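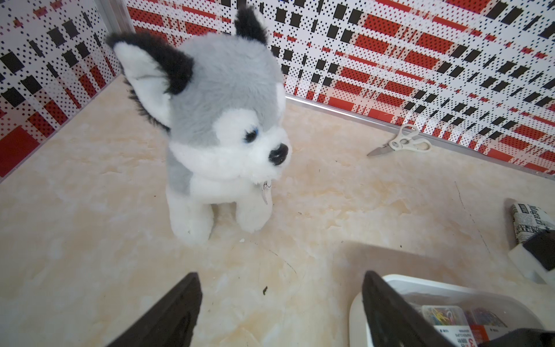
What should the planner do when a wrist camera detection goes stale in the middle of an approach?

Stop at the next waypoint, hold, and ask the detector for a fresh pose. Carry on only if the fresh pose agrees with the one the path was planned from.

I'm putting that first because three people have written to me off the list asking for the short version. The longer version follows, as a reply to Guilan's message.

From: Mahnaz Ansari
To: paiva-dev
Date: 2/16/18
Subject: Re: [paiva-dev] stale poses and the approach stage

Guilan Kang wrote:

> We moved our cell over to the 0.8 branch before the break in December and
> the approach stage now behaves differently. On the old branch the hand
> would go all the way down to the pre-grasp pose even if the last detection
> was old. Now it sometimes stops partway and sits there until the watchdog
> fires. The log says "pose_age exceeded" and nothing else.
>
> I set max_pose_age to a very large number and the stops went away, but
> then we had two grasps where the fingers closed well to one side of the
> object. So I don't think that is the right fix.
>
> Is the stop intended? And if it is, what is supposed to start it moving
> again? I looked in the Kultuneck bridge and could not find anything that
> sends a new request.
>
> Guilan

The stop is intended. The sitting there is a bug.

On the old branch the approach stage took one pose from the detector, planned the whole path, and never looked again. That was fine while everyone had a fixed overhead camera, because the overhead view didn't change as the arm came in. With the camera on the wrist the view changes all the way down. A soft object with ears sticking up gives you one outline from far out and a different one from close in, and the center of the box the detector draws can move a good way between the two. If the planner is still working from the first one, you get the off-center grasps you saw.

So Kátia changed the approach stage to check the age of the pose at each waypoint. If the pose is too old it holds. After that it is meant to publish a refresh request, wait for the answer, compare, and either resume or replan. The request goes out on the topic name from the core config. The Kultuneck bridge still subscribes to the old topic name. That is why you found nothing: the request is being sent and the bridge never hears it.

Until the fix is merged you can remap the topic in your launch file. Point approach/refresh_request at detector/request_once and restart the bridge. You don't need to rebuild anything. Please put max_pose_age back to the default, which is 90 milliseconds. If your detector can't keep up with that, raise it in small steps and watch the lateral error in the log.

A few other things came out of going through the logs Guilan sent me.

The first is the finger mask. Both fingertips come up into the bottom of the wrist view, and they are dark, so the segmentation step likes to merge them with anything dark that lies near them. The mask file that ships with the package was drawn with the old short pads. If you have the long wedge pads, draw your own. Open the hand to the width you use for approach, save a still, and run mask_edit on it. You need one mask per opening width. We use 4 here and that has been enough.

The second is the background. Alcides asked last month whether a plain backdrop is required. It isn't, but a busy one costs you. Our test area has walls with a red and black check over a grid of small dots, and the corner detector finds hundreds of features there before it finds any on the target. Turn on floor_only in the feature step and give it the floor plane from calibration. That drops everything above the line where the floor meets the wall. On the replay set of 1,164 approaches the matching step went from the slowest part of the loop to one you can ignore. The catch is that a tall target also gets its top removed, so the filter has to run after the target mask is taken out and not before. The order in the sample config is wrong. Ivone has a patch for that.

The third is neighbors. The collision checker only knows about things the detector has a class for. Scissors have a class. A shallow tray has a class, but its rim is not in the model, so the checker treats the tray as flat and will happily plan a finger through the edge of it. I've added a rim height setting to the tray entry. It defaults to zero to keep old configs working, so you have to set it yourself. Things without a class, such as something wrapped up in newspaper, only show up through the depth layer. If you run with the depth layer off to save time, they don't exist as far as the planner is concerned. Fitomine users should check this, as the Fitomine profile turns it off.

Still open:

The replan after a refresh starts from the commanded joint position and not the measured one. At low speed this doesn't matter. At the speed Werkamness runs, the arm gives a small jerk when it resumes. I don't have a fix yet.

The log line "pose_age exceeded" should print the age and the limit. I'll do that with the bridge fix.

Guilan, could you send one more log with the remap in place and max_pose_age at the default? Keep the wrist stream in it, please, even if the file is large. The upload folder is the same as before.

Mahnaz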